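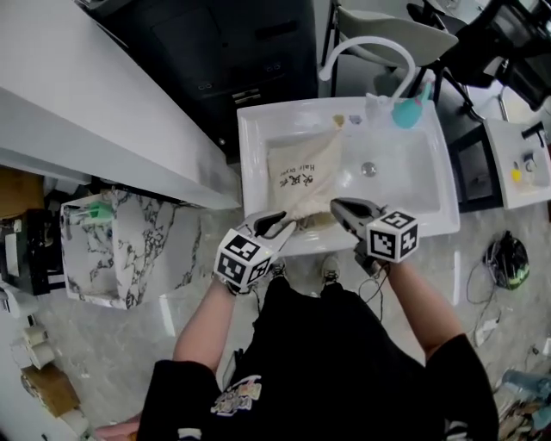 Maarten Mertens had a coffee going cold and a meeting in twenty minutes, so we got to it. First question, why grippers in people's hands and no robot.

"Because the robot is slow and I am not," he said. "If I drive an arm around with a joystick, one bag takes me forever and I hate every second. With the handheld ones I just do the chore. The policy doesn't care who was holding the jaws."

He runs the bathroom and household part of Gbeho, a project at Starkley on two-handed manipulation. Small team. The dataset stood at 3060 demonstrations when we talked, and he expected the number to be out of date by the time anyone read it.

The chores are dull on purpose. Pick things out of a sink. Move a drawstring bag by its edge. Put a cup back where it goes. Fabric is the one he keeps coming back to.

"Cloth is where everybody's nice numbers go to die. A cup is a cup. A bag has a different shape everytime you touch it. You pinch the hem and the rest of it does what it wants."

So what did they find? He pulled up a table on his laptop and talked over it. Two training runs, same network, same number of demos. One run used only the cameras on the grippers. The other added the view from a camera worn on the operator's head. On hard objects, hardly any difference. On bags and towels the head view won, and by enough that they reran it to be sure.

"I was annoyed, to be fair. I'd argued the other side for months. Wrist cameras only, keep it simple, less gear on the person. Then the bag result came in and I had to go eat lunch by myself."

His explanation, which he calls a guess and wants printed as a guess: when both jaws are close to cloth, cloth is all the wrist cameras see. The head camera still has the basin, the other hand, where the bag is heading. The second hand matters most. The left needs to know what the right is up to.

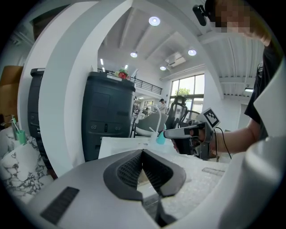 Handheld gripper in use at the table, seen from the camera on a gripper.

The marker cubes came up next. Each tool has black and white patterns on it, and the tracking software, in-house, called Tudex, uses them to work out where the jaws are. Full pose, 6 degrees of freedom. What goes wrong?

"Shiny stuff. Windows. Sun. And people turn their wrists in ways you would never plan for, so the cube ends up facing the floor." Demos where the track drops out too long get thrown away. He wouldn't give a percentage. "Too many in June. Better now."

Then operators. New people are too careful, he said. They move like they think a robot moves, stiff, stopping between every step, and the policy learns the stopping. He tells them to hurry up a bit. Second day is usually fine.

Does it transfer? Partly. They took the trained policy to Plostmont, a partner lab with a different arm and a different sink, no retraining. Lifting cups went OK. For the bag they ran 6 trials and got 2.

"Two is bad. I'm not going to dress it up. But look at how the other four went. In all of them it found the edge and got a grip on it, then lost it on the lift. So it knows where to go. It doesn't know how hard to squeeze, and why would it, we never recorded force."

Force sensing in the fingers is next, then. Also more bathrooms, more basins, other lighting. He'd like left-handed operators too, the set leans heavly to the right and he thinks it shows in which jaw goes first.

Last one, shouted more or less down the hallway. When does a robot clear up my sink?

"Depends what's in it," he said, and went into his meeting.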